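3.2 Surface and edge condition

Surface condition was recorded along the footpath through the Stirkenel reserve in February. We treated loose cover, bare surface and edging as separate items, as in the Buden method, and noted each by eye while walking.

3.2.1 Litter on sealed surface

Petals and leaf fragments were thin over the left and centre of the asphalt. Along the right they formed a continuous band with darker pieces mixed in. The left edging strip was worn, and bare earth and dry grass broke its line. 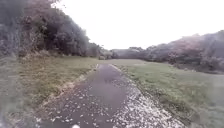
3.2.2 Loose stone

Where the surface was gravel, we noted its colour and any spill onto the turf. Grey stone with many pale chips was the usual cover. Spill was scored from 0 (none) to 3 (continuous), and a few scattered stones scored 1. Mowing height was not scored. 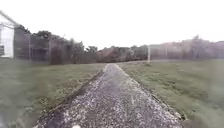
Figure 4. Gravel path between mown grass, with chain-link fence at left.

Stones in the grass matter to the mowing crew more than to walkers, and Otness council asked for them to be listed separately. Edging was entered for each side. A side with a board was entered as edged even if the stones dipped beside it, and a side with no visible edging was entered as open. The gravel in the next view has a wooden board on the left and an open right side, with a darker strip down the middle that may be damp or compacted. We did not try to separate the two causes by eye.

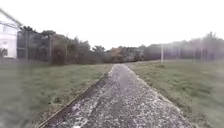
3.2.3 Mixed surface

Some views had asphalt and loose stone side by side. These were given 2 surface codes, with the left one written first. Pale chippings had also reached the grass beyond the left edging, which was scored as spill.

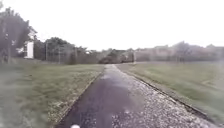
3.3 Scoring

Scores were entered on the Rawat sheet and checked once against the field notes.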